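Board index > Fabric Care > Washing and Drying
Shoulder bumps on knits after hanger drying

mesae_k
Joined: May 2019
Posted March 17, 2022

Looking for a fix for the bumps that hangers leave at the shoulder seam on cotton jersey. I hang shirts straight out of the washer on molded plastic hangers, in a laundry room with no window. Spin is 1200 rpm. The bumps are at the hanger ends, 2 cm past the seam. Steam takes them out of thin shirts. It does not take them out of the heavier ones.

Fabric is 95 cotton, 5 elastane, dark colors mostly. I do not want to use the dryer on these.

drumfill
Posts: 500

The hanger is too wide for the garment. Measure seam to seam across the back, then measure the hanger tip to tip. The tips should stop short of the seam by a finger width on each side. Standard adult hangers are too wide for most women's small and medium shirts.

Second factor is water weight. A heavy jersey shirt holds a lot of water after the spin, and all of it pulls on two points.

Etenesh Dinsa
Moderator

Agree on the width. I disagree that hanging wet is acceptable with a better hanger. Knits with elastane should dry flat until they are damp, then go on a hanger if you are short on space. I worked in alterations for 17 years and most of the stretched shoulders I saw came from wet hanging.

My order for dark knits:

1. Turn inside out, wash cold, low spin.
2. Roll in a dry towel and press. Do not wring.
3. Lay flat on a mesh rack. Square up the side seams by hand.
4. When the hem feels damp but no longer heavy, move it to a hanger. Feed the hanger in from the bottom hem so the neckband is not stretched.

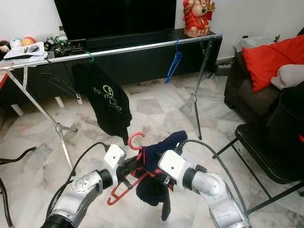
5. Pull the shoulder seams level and leave space on both sides for air.
6. Fold once dry. Knits should not be stored on hangers.

drumfill
Posts: 500

Step 1 works against you. Low spin leaves more water in, so the rack time goes up and the fabric sags under its own weight for longer. I spin jersey at full speed inside a mesh bag and have had no damage. High spin creases wovens. Knits recover.

Etenesh Dinsa
Moderator

They recover when the elastane is new. On older shirts I see twisted side seams after a fast spin. The towel step is there to take out what the spin leaves.

pegline_north

Has the OP tried hanging upside down from the hem? Two clips at the side seams, the weight goes to the shoulders and no marks where they show. Clip marks end up at the hem and can be tucked in.

drumfill
Posts: 500

Lengthens the shirt. I tested this with a Malo clip rail. After ten washes the front was 2 cm longer than the back.

mesae_k

Measured. Seam to seam is 38 cm, hangers are 43 cm. That explains the position of the bumps. I have a pack of 36 cm ones for the kids' coats and will try those.

On drying flat, I have room for one rack. Does a fan help or does it dry the top side too fast?

Etenesh Dinsa
Moderator

A fan helps. Low setting, aimed under the rack. Flip the shirt after 30 minutes.

For the bumps already there: wet the spot with a spray bottle, rub the fabric toward the seam with your thumb, lay flat to dry. Repeat if needed.

pegline_north

Padded hangers would also do it. Prutero has foam ones with a rounded end.

drumfill
Posts: 500

Foam holds water. Fine for dry storage, slow for drying, and the cheap covers bleed onto light fabric.

mesae_k

Two shirts on the 36 cm hangers overnight, spun at 1200 as before. No bumps on the thin one. Faint line on the heavy one, inside the seam this time. The heavy ones go on the rack from now on.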